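Second week on the paper cups

I finally got a full afternoon with the two-handed robot again, so I'm writing down how it went before I forget the details.

The job is simple to say. I wear the gloves and the headset, move my own hands, and the robot's hands copy me at the table. Every good run gets saved. After enough of them, the policy is trained on the saved runs and we see what it does without me. We call this setup Cata. The earlier one, Favo, was done by grabbing the arm and dragging it through the motion, and I don't miss it. My shoulders were sore for days.

Paper cups are the hard part. A can or a toy block will forgive you if you close the fingers too far, but a cup buckles, and then it has to be swapped out and the run is thrown away. I lost 7 runs that way before lunch. After lunch I changed how I approach. I come in from the side with the hand wide open, stop next to the cup, wait a beat, and only then close. The wait feels silly when you're doing it. It did help me, though, and I only lost 2 more. 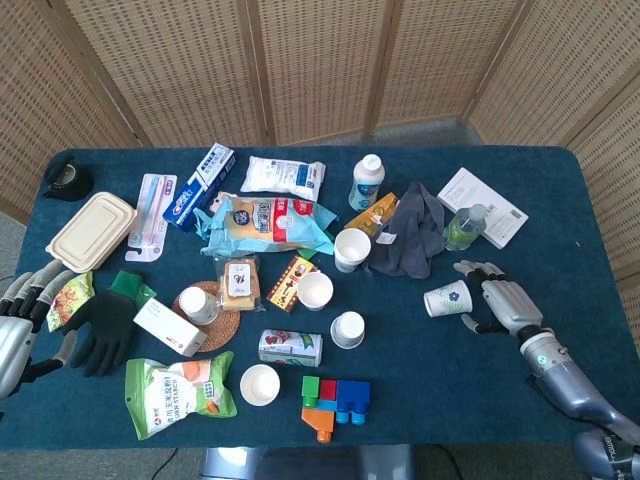
The cluttered table, with the right hand open next to a cup.

Juraj Procházka set up the layout and he likes it crowded. I argued for fewer things at first. With corn starch, toothpaste, a work glove and snack bags all over the felt, there are plenty of ways to brush something with a knuckle on the way in. His point was that if I only show it tidy tables, it will only be good at tidy tables. Fine. I still think we could have started tidy and worked up to this in May or whenever.

A few things I want to remember for next time:

Depth is worse in the headset than I expect. I reach short, every time, and have to creep forward.

Don't talk while recording. When I talk, my hands drift, and the drift ends up in the data.

Take the gloves off between sets. After nine runs in a row my left hand starts doing lazy things, because I'm thinking about the right one.

I also tried recording a couple of recoveries, where I nudge a cup on purpose and then go back and pick it up properly. Juraj wants more of those. They're slow and they feel like making mistakes for a living, but I can see why he's asking.

Training starts tonight on what we have. If it goes badly I'll be back in the gloves redoing the cups, and the soft packets after that.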